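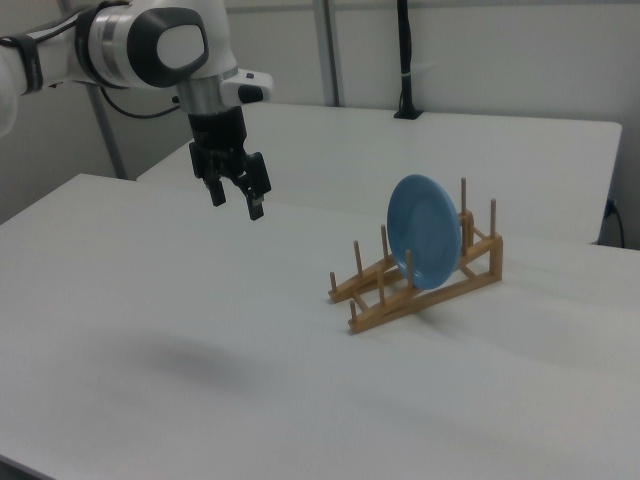
Eltommont Robotics Club – Minutes of the April Meeting

Call to order
The meeting opened Monday at 4:15 p.m. in the lab. Minutes of the last meeting were approved with one correction: the Tedine entry form went to the team leads, not to the whole club.

Money
The balance is $649. The club approved paying the Tedine entry fee out of this once the invoice comes in. A request for new team shirts was tabled until after the event.

Plate task for the Tedine Challenge 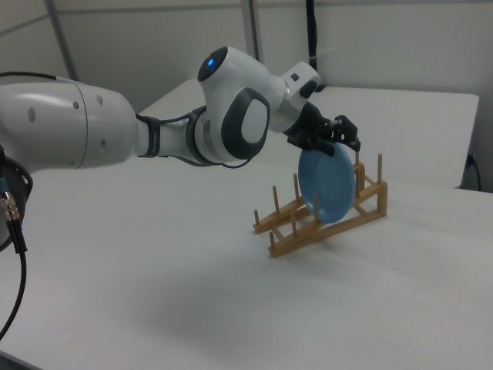 The arm group reported on its new placing routine. The old program let go of the plate too early, and the club agreed last month to rewrite the last part of the move. The plate now goes down almost upright, held by its top rim, and the fingers are to stay shut until the lower edge is between the pegs. The group ran 13 trials with the new version and logged 2 misses, both on the slot nearest the high end of the rack. Members asked whether the move could be made faster. The group would like to leave the speed alone until the misses are sorted out. Agreed.

The rules allow a single practice rack per team. Ours stays with the arm until the event, so the design group will work from measurements.

Grip point and scoring

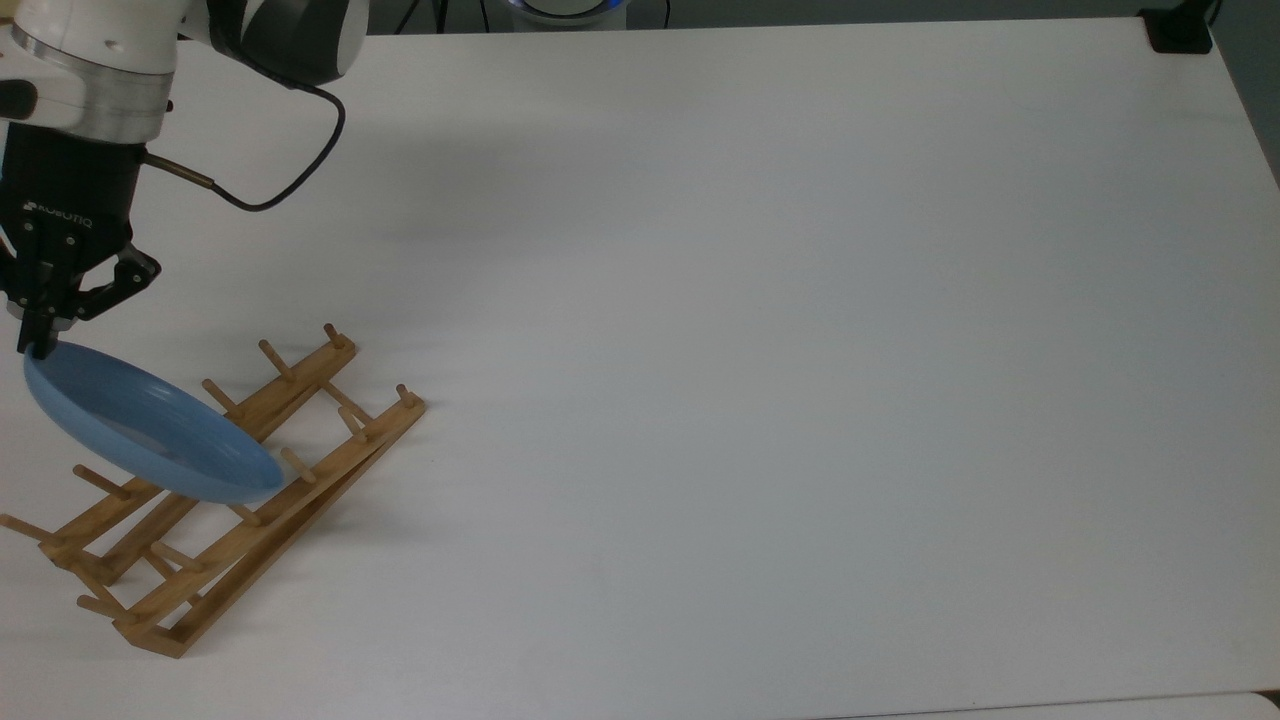

The Cardoso scoring sheet was read out. Points come off for a plate that touches the rack anywhere but its own slot, and one member asked if this counts during the approach. The sheet does not say. It matters for us because we grip the plate at the edge, so with the plate tilted the far rim comes close to the pegs while the arm is still up over the rack. The programming group will write to the organizers. Until there is an answer, the approach height will be raised by 3 centimeters in the code – this can be taken out again later.

Skoller visit
The Skoller school team has asked to come and see our setup. The club voted in favor. Programs will not be shared before the event.

Action items
– Programming group: send the scoring question and change the approach height.
– Arm group: repeat the trials on the high-end slot and bring the log.
– Design group: finish the display board, including the wiring diagram that was left off the draft.
– Officers: reply to Skoller with possible dates.

The meeting closed at 5:20 p.m. The next meeting is in the lab at the usual time.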